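Facilities Guidance: Care of Tables and Cleaning Cloths in Shared Rooms

Applies to all shared rooms at the Bevmont and Vedis sites. Replaces the October edition.

Purpose

Tables in shared rooms are used throughout the day by different groups. Staff and visitors are asked to wipe down the table they have used before leaving the room. The procedure below covers white worktables and round pedestal tables with timber tops. Meeting rooms with upholstered furniture are covered by a separate guide.

What you will need

Blue cloth, for tabletops and table frames
Yellow cloth, for kitchenette benches and sinks only
Spray bottle of the neutral detergent supplied, diluted to the line marked on the bottle
Dry cotton tea towel, for timber tops
Small soft brush, for the base of pedestal tables

Each room is issued with six blue cloths. They are kept in the top drawer of the supply cupboard. The bottle holds 800 mL when filled to the line and is topped up by site services at the start of each week. Please do not add hot water or any other product to it.

Preparing the cloth

Shake the cloth out and check both sides for grit or staples. A cloth that has been on the floor goes straight into the laundry tub and may not be used on a tabletop.

Fold the cloth in half and then in half again to make a flat pad. Working with a folded cloth gives several clean faces in turn and keeps loose corners from dragging over the edge of the table. Spray the cloth, not the table. Two sprays are enough for one face.

White tables

Equipment that is in use or connected stays where it is. Lift loose items, wipe the surface beneath them and put them back in the same position. Cables are to be wiped around and should never be pulled aside or unplugged for cleaning.

Start at the far edge and draw the cloth towards you in straight, overlapping strokes. Turn to a clean face once the first begins to leave streaks. White surfaces show marks most clearly from a low angle, so crouch briefly at the end and look along the top towards a window or lamp.

Finish with the frame. Wipe the rail under the front edge, then each leg from top to bottom. Scuffs near the floor usually lift with light pressure and a second pass. Where a scuff remains, leave it and record it on the room sheet.

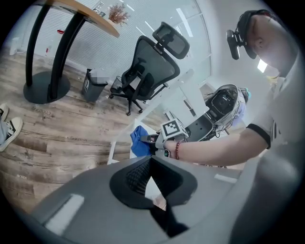 Blue cloth beside a white table, with a round pedestal table at left.

Round pedestal tables

Timber tops require less moisture. Use one spray on a fresh face of the cloth and follow the grain. Dry the top immediately with the tea towel, including the rim and the underside of the edge, where liquid tends to collect.

Glassware should be moved to the kitchenette before the top is wiped. Pots and vases are lifted with both hands, never slid. Dried flower arrangements shed when knocked and are not to be sprayed or wiped. Place the pot on a chair or a neighbouring table, gather any fallen pieces by hand, and return it once the top is dry.

Metal legs and base discs gather dust quickly. Brush the base from the centre outwards, then go over it with the damp cloth. Do not tip the table to reach the underside. If the top rocks when pressed, stop using the table and report it.

After use

Rinse the cloth under warm running water, wring it out and hang it fully open on the rail inside the cupboard door. Cloths left crumpled dry slowly and develop an odour that a normal wash may not remove. At the end of the day all blue cloths go into the laundry tub, whether or not they look soiled. They are washed at 60 degrees without fabric softener.

Reporting damage

Chips, lifting edges, water rings and loose legs are recorded on the room sheet with the table number from the underside label. Urgent matters at Bevmont should be directed to Märta Dahlgren, Site Services. At Vedis the contact is Ketill Thygesen. Replacement cloths may be requested from either office.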